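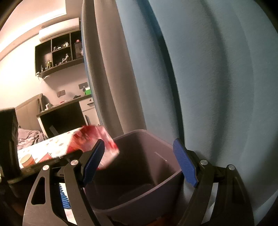 The Snack Drawer Diaries
Viola Pace

I grew up in Vistport, where the corner store sold exactly one kind of chips, so you can imagine what moving to the city did to me. Twenty years on, I still can't walk past a snack aisle without slowing down (my husband just keeps pushing the cart and waits for me by the eggs).

My latest crush is Zumby, a puffed lentil thing with so much lime on it that my eyes water. I found it at Bhatia, the little grocery next to my dentist, back in October, and I bought 2 bags and ate one in the parking lot. No regrets! The sour cream flavor is fine, but get the lime.

Then there's Fotska, a rye cracker my sister swears by. Plain, it tastes like a cereal box. Put cold butter and a bit of salt on it, though, and suddenly half the sleeve is gone and you're standing at the counter in your socks wondering about dinner.

Next month I'm trying seaweed, and my sister has already told me she's not coming over for that one.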